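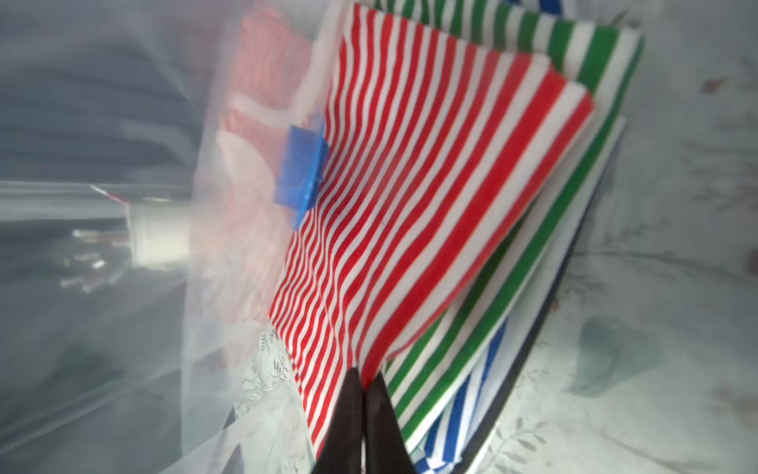

Workshop tips: getting your arm to handle cloth bags

Striped fabric is murder on my depth map. The stripes bend with every fold, and the planner takes each bend for an edge. I quit segmenting by color and went to one mask per bag, then picked whichever mask had nothing on top.

Mask out clear plastic too! My detector kept finding "bags" behind the film (47 of them in one log, ugh).

Close slowly on a bottom edge and stop on motor current, never on finger position. Cloth is so thin that the position reading tells you next to nothing. My cutoff is 171 on the Dramdale driver, but yours will differ.

Oh, and label clips as their own class. Jeferson swears by it, and my September grasps got a lot less silly once I did.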